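Filed under: Home & Building | Product Safety | Consumer

Benchtop sealer pulled from sale after adhesion failures

February 10, 2019

A penetrating sealer sold for kitchen and laundry benchtops has been withdrawn from sale by its distributor, Hastach, after testing found that one production run does not cure fully on low-porosity surfaces.

The product, Daser, is a two-part liquid supplied in one-litre kits. The withdrawal covers batch 3227 only. The batch number is printed on the base of the hardener bottle, below the filling code. Kits with any other number are not affected and remain on sale.

Hastach said it had received 73 complaints about the batch. Most described a tacky film that picked up lint and crumbs several days after application. A smaller group reported cloudy rings where cups or wet cloths had been left standing.

Till Petersen, technical manager at Hastach, said the fault was traced to the hardener, which was filled at below its specified concentration. On open-grained stone the sealer soaks in and the shortfall is hard to detect. On dense or factory-polished surfaces it stays near the top and does not set.

"The colour of the liquid is normal and so is the smell," Petersen said. "The batch number is the only reliable check."

The company is asking customers to stop using affected kits and return both bottles, opened or not, to the place of purchase. A receipt is not required. Customers who have already applied the product can request a stripping kit at no charge. The stripper must be left on for 40 minutes, wiped off with a damp cloth and followed by a neutral cleaner. Vinegar and other acidic cleaners should not be used on marble or limestone at any stage.

Two retailers, Gouveia and Clomus, stocked the batch. Both have removed it from shelves. Clomus also sold it online and is contacting those buyers by email.

Hartmut Böttcher, who runs a stone restoration workshop and has stripped several of the affected benches, said many of the surfaces he was called to did not need a penetrating sealer in the first place. Laminates and other printed surfaces with a marble pattern have no pores for the product to enter, and the labelling on the kit does not make this clear.

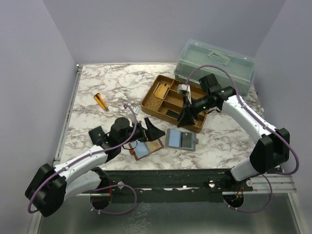 Böttcher recommends a water test before any sealer is bought. A teaspoon of water is left on the bench for ten minutes and then wiped away. If the area underneath has darkened, the surface is absorbing water and may benefit from sealing. If there is no change, it should be left alone.

Hastach said revised labels listing unsuitable surfaces will appear on kits filled from the end of February. Replacement stock of the hardener is being tested before release — the company has not given a date for its return to stores.

Comments (4)

kerbside_jan
Mine is 3227. Took it back to Gouveia yesterday and got a refund in store, no questions.

Ollie R
Does the stripper dull a honed finish? The article doesn't say and the helpline is closed on weekends.

benchmark62
Ollie, try it behind the toaster first. It left mine slightly lighter but it evened out after a few days.

M. Tran
Ten minutes isn't long enough for the water test on granite. I leave it for half an hour.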